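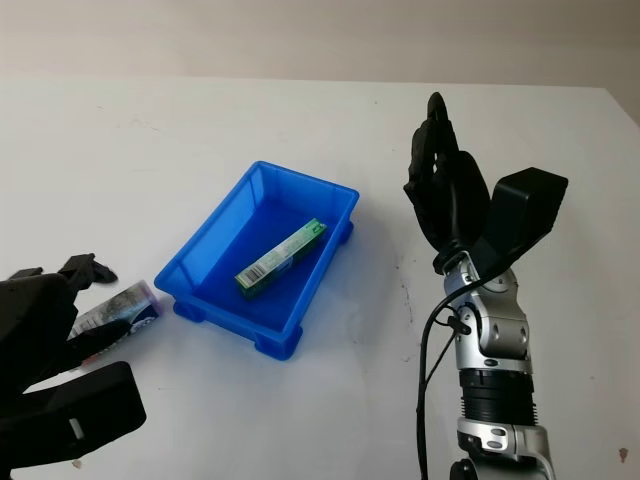 We passed 800 episodes on the tray task this Saturday! The order is always the same now - green carton first, then the purple and white box with the left hand, while the right hand stays up and clear. I think the fixed order helps the labels a lot.

Cornel Rusu wrote:
> Are you still mixing the order of the boxes?
> The Dollier set did, and 219 of ours had to be
> relabeled by hand.

Want me to upload the first 9 to Tero?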